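手で教えるという仕事について

2019年4月26日

ロボットに仕事を教える方法を人に訊かれると、たいていの技術者は少し遠い目をしてから、強化学習だのシミュレーションだのと話し始める。私もかつてはそうだった。今は「手でやって見せるんです」と答えている。すると相手は決まって、ちょっと損をしたような顔をする。未来の話を聞きに来たのに、徒弟制度の話をされたからだろう。

私の職場では、籐の箱の蓋を開けて閉めるという作業を教えている。ティッシュを入れておく、あの編んだ箱である。読者の家にも一つくらいあるか、あるいは実家の電話台の横にあったはずだ。人間なら三歳児でも開ける。三歳児のほうは頼みもしないのに開け、中身を全部引き出すところまで自主的に進めてくれるが、ロボットにはその意欲がない。意欲は後から実装することになっている。

さて、この作業を教える道は大きく二つある。一つは遠隔操作で、人が操縦桿なり専用の腕なりを握り、離れたロボットを動かして、その動きを記録する。もう一つは、ロボットの手先だけを人が持ってしまうやり方だ。腕は人間のものを使う。肩も肘も、四十年ばかり無償で調整を続けてきた高性能品である。ただし私の右肩については、最近どうも保守契約が切れたらしい。

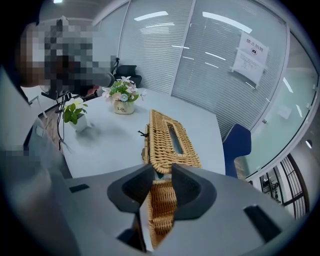 手で持つ道具で集めた動きは、本物のロボットの腕でもそのまま使えるのか。
使えることは多いが、条件がつく。手先の形とカメラの位置をロボット側と揃えておくこと、そして腕が届かない姿勢や出せない速さの動きを除いておくことが必要になる。

この「除いておく」のところに、われわれの給料のかなりの部分が消えていく。人間はすぐに人間らしいことをする。蓋が引っかかれば手首をひねり、体ごと回り込み、ついでに鼻の頭を掻く。本人は蓋を開けただけのつもりでいる。後で軌跡を見ると、ロボットの腕なら肘を三か所で折らないと再現できない動きが、涼しい顔で保存されている。

うまい人ほど教えるのが下手、という問題

同僚のRelu Chiriacは、私の知るかぎり、いちばん手先の器用な男である。時計の電池も換えるし、魚もおろす。だから最初の頃、手本は彼に任せておけば安泰だと皆が思っていた。

結果は散々だった。彼の手本は速すぎ、美しすぎた。指先が箱に触れたか触れないかのうちに蓋が上がり、触れてから閉じるまでの間に、迷いというものが一切ない。それを学んだロボットは、触れたか触れないかのうちに蓋を上げる仕草だけを見事に身につけた。蓋は上がらない。何もない空中で、たいへん優雅に何かを開けている。パントマイムとしては上出来で、見学に来た人には受けた。

ロボットに必要だったのは、ずれてから直すところだった。縁を少し外して掴み、おや、と思って戻し、もう一度掴む。その「おや」が入っていないと、本番で数ミリずれたときにどうしていいか分からない。成功だけを見て育った子どもが最初の受験で崩れるようなものだと言いたいところだが、子育ての比喩は持ち出した瞬間に苦情が来るので、やめておく。

そこで不器用な私に出番が回ってきた。長い職業人生で、不器用を理由に抜擢されたのは初めてである。履歴書のどの欄に書けばいいのか、いまだに分からない。

二千回という数字の不思議

うちの計画書には、一つの作業につき手本2,000回とある。なぜ2,000回なのかと訊いて回ったことがある。設計の担当は前の計画書にそうあったからだと言い、前の計画書を書いた人間は、Neaguという別の計画がそうだったからだと言った。Neaguの担当者に訊くと、切りがいいでしょう、と返ってきた。科学とは巨人の肩の上に立つことだが、その巨人が何の上に立っているかは、あまり見ないほうがいい。

実際のところ、籐の箱では682回を過ぎたあたりで、成績はほとんど伸びなくなった。残りの千何百回かは、計画書のために蓋を開けたことになる。一方で、同じ682回のうち149回を、箱の向きや置き場所を変えて撮り直しただけで、目に見えて良くなった。回数を積むより散らかせ、というのがこの仕事で私が得たほとんど唯一の知見で、妻に話したら、あなたの部屋はもう十分に学習が進んでいる、と言われた。

散らかすにも作法がある。机の上に花の鉢があるだけで、箱の見え方は変わる。影も落ちるし、葉の端が画面に入り込む。それでいい、と私は思っている。どこかの家に納められたロボットの前には、花どころか、読みかけの新聞と、飲みかけの湯呑みと、猫がある。何も置かれていない机で満点を取った機械は、その机でだけ一生満点を取り続けるだろう。
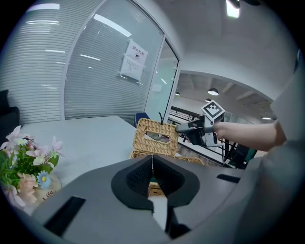
両手、あるいは夫婦の問題

片手の作業はまだいい。面倒なのは両手である。一方が押さえて、もう一方が開ける。書けば一行で済むが、道具を両手に一つずつ握ってやってみると、自分の左手がいかに協調性のない同僚であったかがよく分かる。

左手はふだん、何も言われなくても押さえている。瓶の蓋を開けるとき、鉛筆で字を書くとき、左手は黙ってそこにいる。ところが指を二枚の柔らかい爪に替えられた途端、左手は急に仕事の意味を問い始める。どのくらい押さえるのか。いつまで押さえるのか。そもそも自分は必要なのか。中年の危機が、まさか手首から先に来るとは思わなかった。

遠隔操作の支持者は、ここで勝ち誇ったように言う。だから最初からロボットの腕を動かせばいいのだ、と。そうすれば腕の限界は最初から守られるし、後で動きを捨てる必要もない。筋は通っている。私も二か月ほど、Plokevardという名の操縦装置に腕を突っ込んで暮らしたことがある。重い。遅い。そして、手応えがほとんど返ってこない。籐を強く挟みすぎても、こちらの手には何も伝わらず、みし、という音だけが部屋の向こうから届く。あの音を聞いた後の沈黙について、装置の説明書には一行も書かれていない。

手で持つ道具なら、少なくとも軋みは自分の骨に来る。籐の編み目が爪に引っかかったときの、あの小さなざらつき。引けば外れるか、引いたら編み目ごと持っていくか、その判断を私は言葉で説明できない。説明できないから手で見せる。遠隔操作のほうが行儀のよいデータになると言われても、私が手で持つ側に票を入れるのはこのためだ。もちろん、機械の触覚は私の骨のことなど知らない。記録に残るのは主にカメラの映像と手先の位置で、ざらつきは、私が一瞬ためらったという形でしか残らない。だが、ためらいが残るなら上等だと思う。

公平を期すために書くと、腕の長さや関節の癖がものを言う仕事、たとえば棚の奥へ深く手を入れるような仕事では、遠隔操作にかなわない。私は自分の腕で届いてしまうので、ロボットが届かないことにどうしても気がつかない。持てる者の鈍感さというやつで、人生で持てる側に回ったのは、今のところこの件だけである。

教える人の名前

去年の8月、Devariという会社の発表会に行った。壇上の人は、わが社のロボットは自ら学びました、と言った。客席の何人かが頷いた。私は隣のRelu Chiriacを見た。彼は配られた菓子の袋を開けていた。速く、美しく、まったく参考にならない手つきで。

「自ら学んだ」と言うときの「自ら」には、たいてい何人かの肩こりが含まれている。発表の後で訊いたところ、その作業の手本は1,115回で、全部を学生が三人で分担したそうだ。資料の謝辞には計算機の型番まで書いてあったのに、三人の名前はなかった。

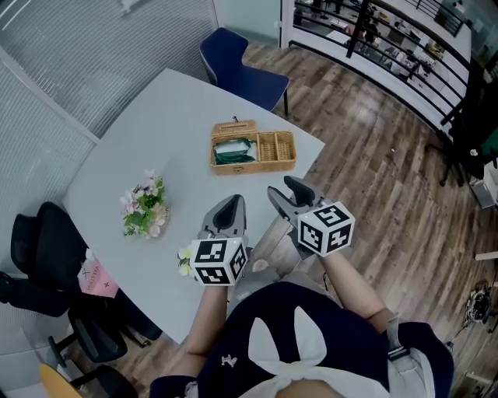

計算機に礼を言うなとは言わない。あれも夜通しよく働く。ただ、順番というものがあるだろう。手本の一つ一つには、それを見せた人間の癖が染みている。うちのロボットが蓋を閉める前に一拍おくのは、私が一拍おくからだ。私が一拍おくのは、子どもの頃に祖母の裁縫箱で指を挟んだからである。つまりあの機械は、会ったこともない祖母の裁縫箱を警戒している。これを「自ら学んだ」と呼ばれると、祖母の立場がない。

私の提案は地味なものだ。データを公開するときは、手本を見せた人の名前か、名前を出したくないなら仮名でも番号でもいいから、誰がどの回をやったのかを一緒に残す。情けで言っているわけでもない。誰の手かが分かれば、ある人の手本だけを抜いて学習させ直すことができる。右利きばかりだった、背の高い人ばかりだった、午後の回だけ雑だった、ということも後から調べられる。午後の回が雑なのは私である。昼にうどんを食べるからだ。

それから、報酬のこと。一回いくらの出来高で払う現場が増えていると聞く。やめたほうがいい。出来高にすれば、人は必ず速くなり、きれいに揃い、失敗しそうな置き方を避けるようになる。つまり全員がRelu Chiriacになってしまう（本人には、褒め言葉としてそう伝えてある）。空中で優雅に何かを開けるロボットが欲しいのなら、話は別だが。

時間で払い、休ませ、失敗からの立て直しもきちんと一回と数える。うちではHokusicoという名の小さな記録の仕組みを作って、やり直しの入った回に印をつけている。印の多い人から順に机に菓子が置かれる。今のところ私が首位で、この制度は非常に公正であると考えている。

来週からは、別の形の箱に移る予定だ。Relu Chiriacは昨日、試しに一度で開けてみせた。私は七回かかった。会議の結果、手本は私が見せることに決まった。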